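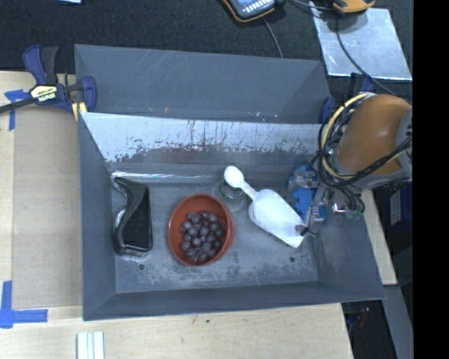

How often does a two-compartment metal bin need replacing?
Less often than the people selling them would like. The metal will outlive most of what you put in it. The coating goes first, and whether that bothers you depends on what the bin is for.

Double-compartment bin, grey metal
Sold by Tridness, sorting and kitchen storage

We stock one double bin. We used to list four, and three of them were the same bin with different names and different prices, so we stopped. What's left is the plain grey one with a narrow compartment at the back, a larger one at the front and a sloping divider between the two.

What you get
One bin, two compartments, fixed divider. The walls slope inwards towards the floor, so there is less flat space at the bottom than you would guess from the top opening. Measure what you want to keep in it at floor level. Most of the returns we handle come from people who measured the rim.

The front floor has two small round holes in it. Other shops call these a drainage system. They are two holes. Water near them will leave by them and water elsewhere will sit where it is until you tip the bin. If you stand it on a wooden table, put a tray or a folded towel underneath before anything damp goes in.

The divider does not come out. We are asked about this more than anything else. Laltenero sells a bin with a removable divider and you are welcome to buy that one, though the slots collect crumbs and the divider rattles.

What it is good for
Mixed small things that need to be in one place for a while. A bowl of fruit, a cup, a scoop, a tray, the odds and ends that come off a worktop when you want to wipe it down. The front compartment takes a bowl with room to spare for things beside it. The back one is narrow and suits flat or slim items, and plenty of buyers leave it empty. One customer, Bok-nam Kwon, keeps nothing in hers but a dishcloth and tells us she would have preferred a single bin. We don't sell a single bin.

What it is less good for
Clear glass. A plain glass cup on a grey floor is hard to pick out, and if you reach in without looking you will find it with your knuckles. Use something coloured, or put the glass in last.

Long-handled tools. A big plastic scoop has to go in at a slant and will lie over whatever is next to it. It does no harm, but it takes up the room of two things.

Soft fruit without a bowl. Grapes straight on the metal floor will roll, and the ones underneath will split. Keep them in a bowl, and choose one with a bit of weight to it if the bin is going to be carried about.

About the finish
The maker's leaflet says the coating is "made for life". It does not say whose. Woo-jin Cha in our workshop has kept one in daily use and his verdict is that the floor scuffs early and goes on scuffing at a steady pace. The slope of the divider takes the worst of it, as everything that is dropped in slides down that face. Expect pale rubbed patches first, then bare-looking areas with a ragged edge where the coating has gone. Rusty marks can follow if the bin is left damp.

None of this stops it holding things. If you want it to look new after a year, buy something else, or don't use it.

We tried the Proltine touch-up paint on a worn divider. It looked tidy for a fortnight and then came off in curls. We no longer stock it.

Cleaning
Warm water, washing-up liquid, soft cloth. Dry the slope and the corners by hand. No wire wool, whatever the video told you. Thin scratches on the back wall will not come out with any polish we have tested, and two of the polishes made them easier to see.

Price and delivery
Bin, 71.00
Rubber feet, set of four, 10.00
Delivery, 80p per bin on orders of more than one, otherwise at cost

The rubber feet are worth having on a wooden tabletop. They are overpriced and we have told the supplier so. Leka makes a cork mat that does the same job, and we don't carry it.

Orders placed before noon on Tuesday go out the same week. Later ones wait for the next van.

Trade buyers
In-ho Sun handles trade orders. The price does not come down until you reach 200 bins, and it does not come down by much then. Please don't ask for a sample with a perfect floor for your showroom. Every one of them gets marked in the box, a little, where the packing rubs.

Returns
Unused bins can come back within the month. A bin with scuffs on the floor is a used bin. Gil-soo Do inspects the returns and has heard the one about it arriving like that, so send us a photo on the day you open it if yours really did.

Questions that aren't covered here can go to Na-rae Myung at the counter. She will ask what you plan to keep in it, and quite often she will suggest a washing-up bowl.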